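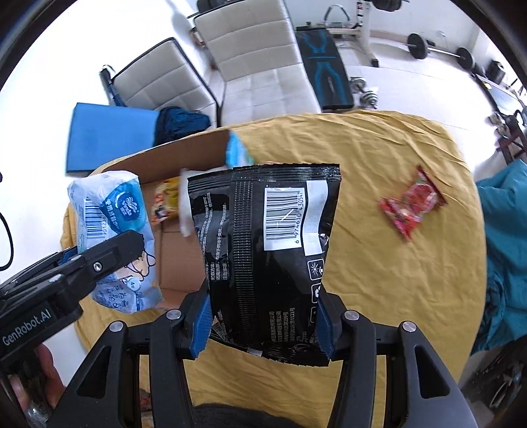 1/ Sustis hill loop, Wed 27 August

Well, that was a lovely long day out! Up over Merkuditz, down the back lanes and round by Starkari for tea - 99 km and 2,815 metres of climbing, which my knees are still grumbling about.

2/ If you fancy it, fit your lowest gear and take the first climb gently, as the steep bit comes after the chapel. 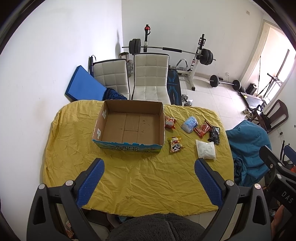 Open box on the yellow cloth.

3/ I'm hoping to go round again in October, the other way this time, so do shout if you'd like to come along.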